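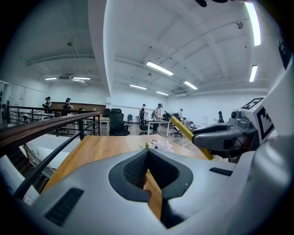
Cosimo Marino had until four to send the cover, and the sky was still wrong.

He had painted it 17 times. The file was called Florna, after the town in the novel, and it had 139 layers, most of them named "sky" or "sky new." The publisher, Rinaldi, wanted evening. Cosimo kept getting either noon or a house fire.

He opened the brush panel and picked the wide wash he had made in June. It was slow on his machine. He put down a stroke of orange and watched the edge of it spread toward the rooftops, a second behind his hand. Then he undid it.

The phone rang. It was Dana at Rinaldi.

"How's it coming?"

"The town is finished," he said. "I'm on the sky."

"You were on the sky yesterday."

"I was."

She told him the sales people had looked at the last draft and liked it. He asked which one was the last draft. She read him the file name. It was number 9, the one he had thrown out for being too gray.

"They liked that?"

"They said it looked like it was about to rain. It rains in the book, Cosimo. It rains for three chapters."

He had read the book in the spring and had forgotten the rain. After she hung up he found number 9 in the old folder and opened it next to the new one. The gray was thin and uneven, and the paper texture showed through over the church. He remembered doing it in nearly an hour, before lunch, with the default brush.

He copied the gray sky into the new file and turned off everything above it. The rooftops were too warm now. He took the color down a little and added a dark wash along the street for the wet. One window on the left had been lit since the first sketch, and he left it on.

At 3:40 he flattened the file, saved it under a new name, and sent it. Dana wrote back one word, "Good," and then a second message asking if he could move the church over to make room for the author's name.

He opened the layered copy again and started looking for the church.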